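Ticket: Planner reports "goal in collision" for reachable pre-grasp poses
Project: Leiva / motion planning
Component: Jumo scene sync
Status: Open, workaround in place
Affects: simulation only, Rellmont apartment set

Since the May build, the planner rejects pre-grasp goals that the simulator accepts. Over a batch of 1,512 queries, every rejection came from the first collision check. The IK solver returns a valid solution each time. Raising the planning timeout from 7 to 60 seconds made no difference.

Wrist view and body view, same session:
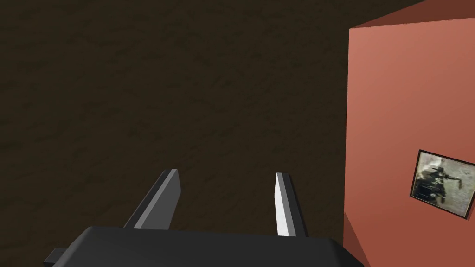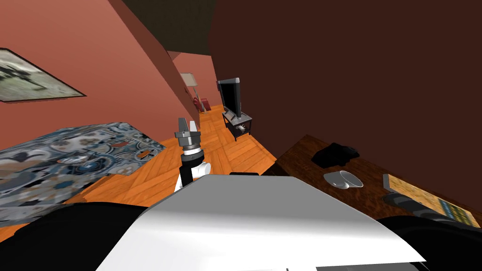 The collision world is built from bounding volumes that Jumo exports when the set loads, and I suspect the export pads thin items along with the solid ones. In the wrist view the right finger has a strip of brown surface between it and the terracotta box, so a goal at that pose should pass. The framed picture on the side of the box is exported as its own body - if its volume is inflated along the wrong axis, it would stick out of the face and into the gripper's path.

Tried so far:
Cleared the planner cache and reloaded the set. No change.
Turned off padding for wall-mounted items. Rejections stop, but base navigation now plans too close to the walls.
Checked the finger meshes against the Fivport gripper file. They match.

Workaround: set padding to 0 for the arm group only and leave the base group at default.

Next: dump the exported volumes for 2 of the rejected goals and compare the axes with the render meshes. Please keep this open until the dump is attached.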